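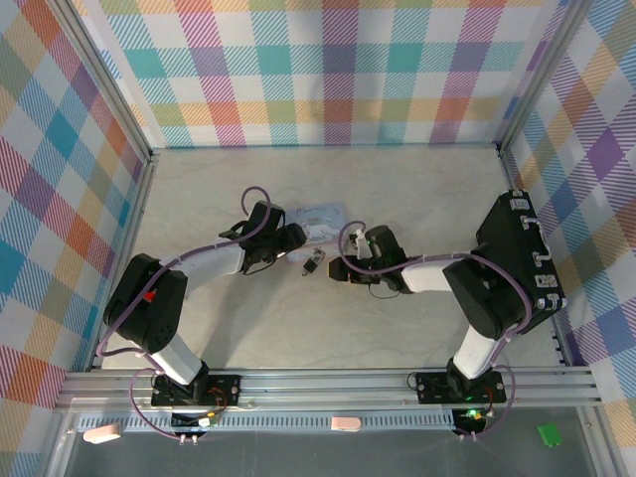 Both arms down by the blue card, teleop on

16th October, quick one before I pack up.

So the teleop setup is finally behaving. Short version, two leader arms on my desk, two followers in the box, I move mine and they move theirs. Sounds simple. Took me most of September to get the lag low enough that I wasn't chasing my own hands. The Skivus driver was buffering commands the whole time, one line in a config file, do not ask how long I looked for it.

Got 32 demos recorded tonight, kept 20. The rest went in the bin. Mostly me hesitating. If I stop to think for a second the arm stops too, and then the policy learns to stop there, every single time, like it's waiting for a bus. So now I rehearse the move dry until its boring and only then hit record.

Other notes to self:

- elbows wide, wrists do the work. When I tuck my elbows in the followers crowd each other
- don't look at my own hands. look at the grippers
- 6 takes then a break, I get sloppy after that
- rename the folders BEFORE training (Carkberg_final_final is not a name)
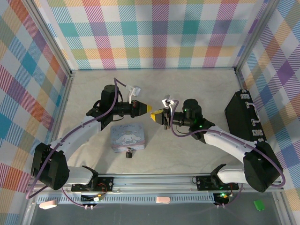
Kolev left a comment on the last post saying I should throw out fewer of the bad takes, that a fumble followed by a clean recovery teaches the arm more than a perfect run does, and that my policy probably freezes when it drifts because it has never been shown how to get back.

Fair. I think thats right for the recoveries, not for the hesitating ones. Going to record a seperate set where I start off target on purpose and correct, then train with and without and compare. 3 runs each, same seed list.

Huroseo export script still drops the last second of every episode btw. Fixing that first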